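Plotley 177 Utility Table, White

Reviewed by Sigrún Bech

The Plotley range promises "a table for every room," a line I have read on plenty of tables that suited none of mine. This one is long, plain and white, and it costs 230 dollars before delivery. Assembly is listed at 17 minutes. I needed 54, with the legs going on twice. 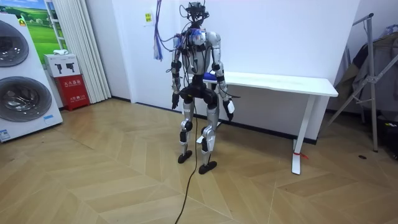 Length is what you pay for. The Pemville table at the same price is shorter and has a drawer, and I would miss the drawer. Against a white wall the Plotley keeps quiet, slim legs and all, and the light chevron floor does most of the talking. A red strap tied at the foot of one leg shows up at once, so expect every cord and tag to do the same. Whether white stays white is another matter. The maker says "wipe clean" and leaves it there.

Legs are sold as "rock steady." I'd lean on one in the store first.

Length: 177 cm
Color: white only
Returns: unopened boxes only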